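Newsletter > Around the House > Ebuka's Corner

The Kitchen Floor, Part 2
By Ebuka Omoregie
August 28, 2022

So the tile is down! If you read the March issue you'll remember I was still going back and forth between tile and another round of vinyl, and driving everyone at home up the wall with samples on the counter. I went with the terracotta in the end, the color the Griffiths showroom sells as Redness (it's more orange than red, but I don't get to name them).

I bought 214 tiles and figured that would leave me a nice stack of spares. I have 15 left, and two of those have chipped corners, so let that be a warning to anybody who has an odd-shaped pantry. The cuts around the pantry door ate up a whole afternoon and more tiles than I care to admit. I'd lay the row along the back door first if I did it over, because that's the row you see when you walk in with groceries, and mine drifts a little toward the fridge.

The part I keep getting asked about is the grout. I used a sand color a shade lighter than the tile, and I love it, but oh boy does it show coffee. You want to wipe the haze off while it's still soft. I stopped for lunch halfway through and spent the next evening on my knees with a nylon pad and a bucket, saying things I won't print.

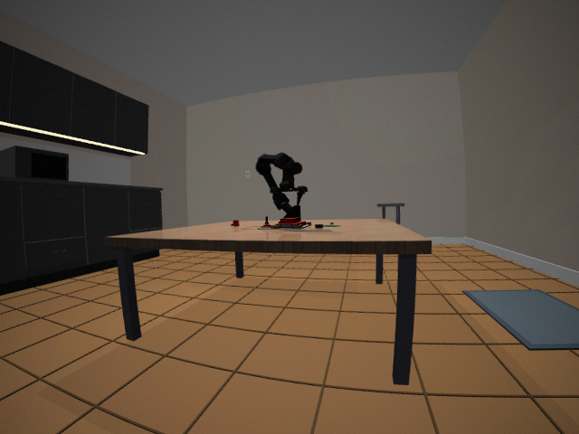
Teodoro Barajas wrote in after the last issue to say I was worrying about the wrong thing entirely, and that with clay tile it's the sealer that makes or breaks you. He put one coat on his back hall, called it good, and had a ring from a flowerpot inside of a month. Two coats minimum, he says, and three by the sink.

Well, Teodoro, I listened. I did two coats of Cellasine over the whole floor and a third by the sink and the stove, with a day between each. It goes on milky and you'll think you've ruined everything, but it dries clear. Open the windows, though! We ate on the porch for three nights and I'm still finding potato chip crumbs out there.

What I haven't figured out is the strip where the tile meets the hallway oak. There's a lip there just high enough to catch a sock, and I've caught mine plenty. Clilteck makes a sloped metal strip that might do it, but I'd prefer wood if I can find a piece the right height. If you've dealt with this, drop me a line before I order anything.

Next time I'll get into baseboards, assuming I've put the old ones back on by then. They're in the garage behind the bikes.

Recent items
The Kitchen Floor, Part 1
Getting Paint Off a Brass Doorknob
Why My Screen Door Sticks
Readers Write: Leaky Gutters
A Cheap Fix for Wobbly Shelves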